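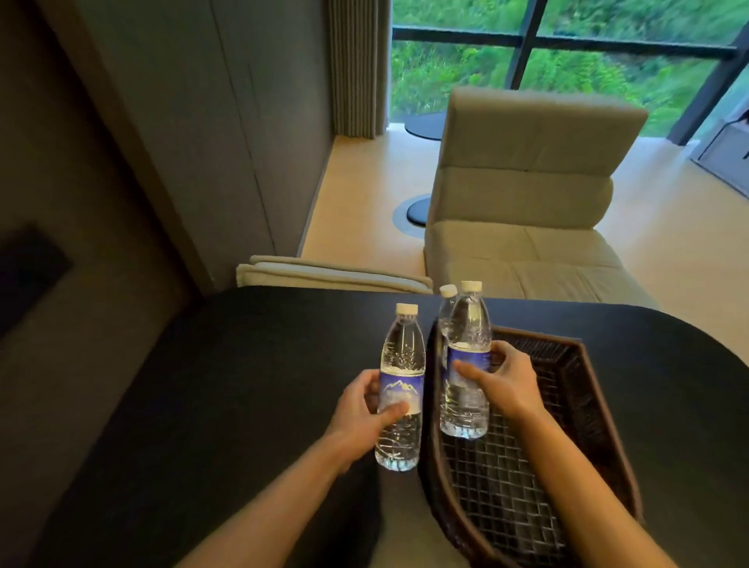

Drisico Under-Sink Filter, eight months in

Bought this in May when we moved. Tap water in the new place tastes like a swimming pool, plus something metallic if you're the first one up. We were going through bottled water like crazy and carrying it up three flights. Enough.

So. Drisico two-stage, the one with the separate little faucet. Not the three-stage, which costs a lot more and wouldn't fit next to my garbage disposal anyway. I also looked at the Mutia countertop one (my sister has it, fine, takes up half a counter) and a pitcher, but there are five of us and a pitcher is empty all day long.

INSTALL
Box says 30 minutes. Ha. Took me most of an afternoon, mostly lying on my back. If your sink already has a spare hole for a soap dispenser, you're in good shape. Mine didn't. Had to drill stainless, and the bit is not included. Said Bennani from downstairs lent me his, plus a better wrench than mine. The push-in fittings are great -- shove the tube in till it stops, give it a tug, done. The shutoff valve adapter is not great. Dripped twice. Took it apart, put the washer in the other way round, has been dry since. The drawing in the manual shows the washer so small you can't tell which side is which.

Also the tubing is short. If your cold line is on the far side of the cabinet, buy extra before you start.

TASTE
Big improvment. Chlorine smell gone completely. Metallic thing mostly gone, I still get a little of it after we've been away a few days, so I run it for a minute first. Tea is where I notice it most. No more scum on top of the cup. Kids drink more water now, though that may just be the novelty of having their own faucet.

It does NOT soften the water. Kettle still gets white crust. The box is kind of vague on this so read the small print. If hard water is your main problem get something else.

FLOW
Slow-ish. Fine for a glass. For a pasta pot I still use the regular tap, no patience. It got noticably slower in month six, and then the light went orange, so I guess the light works.

CARTRIDGES
They say 3,000 liters or six months. We were at 1,551 on the little counter when it told me to change, so for us it's the calendar that decides. Swap is easy, quarter turn, small puddle, put a towel down. New pair was $72 with shipping. Still way less than we were spending at the store. Don't get the knockoffs, I tried one and it didn't seat right and I had to send it back.

SUPPORT
Emailed about the drip. Got Rania Hamdy, who answered same day and mailed 2 new washers for free without asking for a receipt. Wasn't expecting that.

GRIPES
- orange light faces the back of the cabinet. why
- faucet handle is loose, tighten it every month or so
- manual is tiny gray print
- new cartridge makes the water cloudy for the first few glasses, goes away

Would buy again, yes. Four stars, one off for the adapter and the short tube. Renters, ask first about drilling. We had to, and it took two weeks to get an answer.

Edit January 2026: second cartridge going strong, no leaks. Faucet handle still loose.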